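Preguntas frecuentes sobre la compra y planificación de celdas bimanuales

Programa de equipamiento Ornia, versión de julio

Esta página recoge las consultas que recibimos de laboratorios y talleres piloto antes de cursar un pedido. Los importes se expresan sin impuestos. Las condiciones de mantenimiento figuran en documento aparte.

¿Qué incluye la configuración Enddale?

Dos brazos de sobremesa con sus bases, pinzas de mandíbula paralela, cámara fija, cámaras de muñeca, fuente de alimentación y cableado. No incluye estructura perimetral, suelo, ordenador de control ni material de trabajo. El ordenador puede pedirse en la misma orden, pero se factura en línea separada.

¿Se puede comprar un solo brazo y ampliar después?

Sí. La ampliación obliga a recalibrar el conjunto y a sustituir la fuente. Si el segundo brazo está previsto dentro del mismo ejercicio, conviene pedir la fuente doble desde el principio.

¿Cuánto debo reservar para la estructura?

La partida de perfilería de aluminio, escuadras y paneles asciende a 1.430 euros en la medida estándar. El corte a medida se presupuesta aparte. Los paneles se suministran lisos; el revestimiento corre por cuenta del cliente, igual que su reposición.

¿Cuál es el plazo de entrega?

22 días laborables desde la confirmación del pedido para los brazos y 30 para la perfilería. Ambos envíos salen de almacenes distintos y no se agrupan. Recomendamos fijar la fecha de montaje a partir del segundo.

¿Qué diferencia hay entre los carros Tuncer y Plindov?

Tuncer es una plataforma lineal fija sobre la que se atornillan las dos bases. Plindov admite el desplazamiento manual de cada base y su bloqueo en posición. El segundo pesa más y exige una bancada nivelada. Para tareas en las que la separación entre brazos no cambia, Tuncer es suficiente.

¿Necesito obra o instalación eléctrica específica?

Basta una toma monofásica con protección diferencial, de uso exclusivo para la celda. El ordenador debe ir en otro circuito. No se requiere aire comprimido con las pinzas eléctricas de serie.

¿Qué repuestos hay que pedir con la primera orden?

Un juego de dedos de pinza, un cable de cada tipo y un motor de muñeca. Los dedos se consideran consumible y no están cubiertos por la garantía. El motor sí lo está, pero la sustitución en garantía requiere devolver primero la unidad averiada.

¿Cómo se presupuesta el material de trabajo?

Como gasto corriente, en una partida distinta del equipo. La plantilla de pedido tiene 19 líneas y reserva las últimas para este concepto. Para tareas textiles deben figurar en ella las prendas, las perchas, los soportes y los recipientes.

¿Qué espacio ocupa una tarea con prendas?

Más que el alcance útil de los brazos. El soporte, los recipientes y la caída de la prenda deben caber en el mismo plano de trabajo.

Manipulación de camisetas, perchas y tendedero

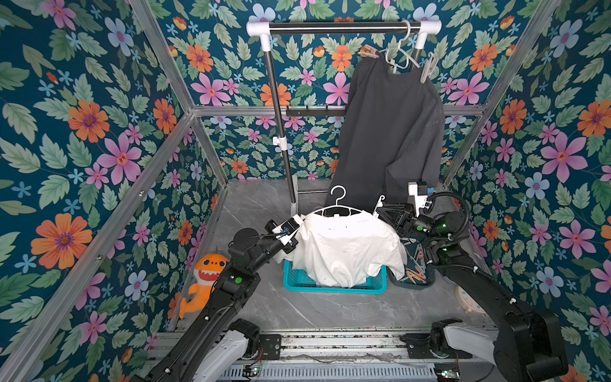
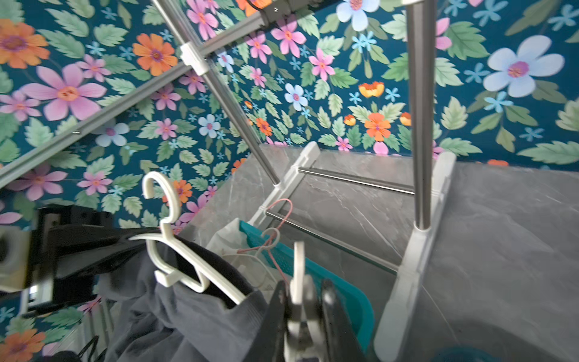

El error de planificación más frecuente en este tipo de tarea es dimensionar la celda según la huella de las bases. El plano debe incluir todo lo que se apoya en el suelo y lo que cuelga sobre él. Una prenda larga como la gris oscura ocupa volumen en altura y también en profundidad, y la cesta de plástico necesita sitio propio junto al tendedero. Las perchas blancas deben anotarse con modelo y proveedor: si cambia el perfil del gancho, hay que repetir las pruebas de agarre. Recomendamos comprar todas las unidades en un mismo lote.

¿Puedo usar material doméstico ya disponible?

Sí, siempre que pueda reponerse con una pieza idéntica. Las referencias descatalogadas no se admiten en el protocolo de aceptación.

¿Cuándo se considera aceptado el equipo?

Tras la firma del acta de montaje y la ejecución de la rutina de calibración en presencia del cliente. Las incidencias de transporte deben comunicarse antes de la firma. Los pedidos modificados después del viernes se tramitan en el ciclo de la semana siguiente.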